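Home Kits Guides Spare Parts Forum Contact

Setting Up the Pindier Two-Arm Kit on a Tabletop

By Nuria Villalobos
Updated August 22, 2024

This guide covers the Pindier kit as it ships now, with both arms on one shared rail. If you bought the older single-arm version, the wiring section still applies, but skip the part about matching the two arms. Set aside an afternoon for the first build. The second one goes much faster.

I have built 2 of these kits, one for my own bench and one for the shop at Clumdale, and the notes come from both.

Before you start

You need a table that doesn't rock. Push on each corner with your hand, and if it moves, fix that first. The arms are light but they stop suddenly, and a table that shakes will make you think something is wrong with the motors.

You also need a computer with a free USB port for each arm, a small Phillips screwdriver, a set of hex keys, and a roll of masking tape. The hex keys in the box are soft. I rounded one off on the base bolts and switched to a better set from Hägglund.

Keep the power supplies unplugged until the section on power.

Mounting the rail

Lay the rail along the near edge of the table, on the side where you will stand. Both arms should face away from you. Clamp the rail at each end before you bolt anything to it. The clamps come in the bag with the spare screws and are easy to miss.

Slide the arm bases onto the rail and leave the bolts finger tight. Spread the arms far enough apart that each one can turn at the base without hitting the other, but close enough that the two grippers can meet in the middle. Move them by hand to check. Then tighten the bolts a little at a time, going back and forth between the two bases.

Put a strip of masking tape on the table behind each base. If the rail gets bumped later, you can slide it back to the tape and keep your saved positions.

Cables

Each arm has a chain of short motor cables and one USB cable going back to the computer. Route the motor cables first. Leave slack at the wrist. The gripper turns more than you expect, and a cable pulled tight there will work its way out of the socket. Turn each wrist by hand through its full range and watch the cable as it goes. It should never go straight.

Don't use zip ties yet. I tied everything down on the first build and had to cut all of it off again after one test.

Plug the USB cables into the arms before you plug them into the computer. Start with the left arm only. When the computer finds it, name it "left" in the setup program and put a tape label on the plug. Then do the same with the right. If you connect both at once, the program picks the names for you, and it picked them backward for me both times.

Power

Use the supply that came with the kit, one per arm. Plug it in at the arm first and at the wall second. Keep one hand near the switch the first time. If an arm jerks and holds itself in a strange pose, turn it off, move it by hand to somewhere in the middle of its range, and try again.

If a motor doesn't answer in the setup program, the cable just before it in the chain is the first thing to check. Press on both ends. I had this on the elbow joint and spent an hour in the settings before I found a plug that was not all the way in.

Setting the grippers

Open both grippers in the setup program and compare them with your own bench.
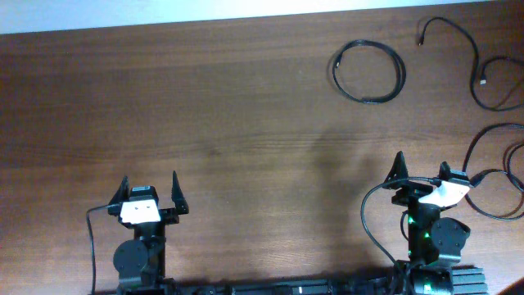 Patricio Requena wrote in to say that he sets the closing force before the open position, and that on his kit the default was strong enough to crack a ping-pong ball. He starts from the lowest setting and raises it until the fingers hold a sponge without dropping it. I tried his order and it works fine, so use whichever you like.

To save the open position, spread the fingers until they just reach the stop, back off slightly, and click Save. Do the same for closed, with a folded piece of paper between the fingers. Repeat for the second arm. The numbers won't match between the arms and they don't have to.

First move

Load the file called wave_slow and set the speed to the lowest mark. Run it on the left arm, then on the right, then on both. Keep the middle of the table clear and stand back from the rail. Go up in speed only after a full run with no stops.

Is it worth buying?

For learning how two arms work together, yes. The parts fit and the joints hold position well enough for blocks and cups. The printed manual is thin, and the page on the grippers has the open and closed steps swapped. Support answered my email in 2 days and sent a corrected page.

Spare gripper fingers are sold in pairs. Order a set with the kit if you plan to let other people drive it.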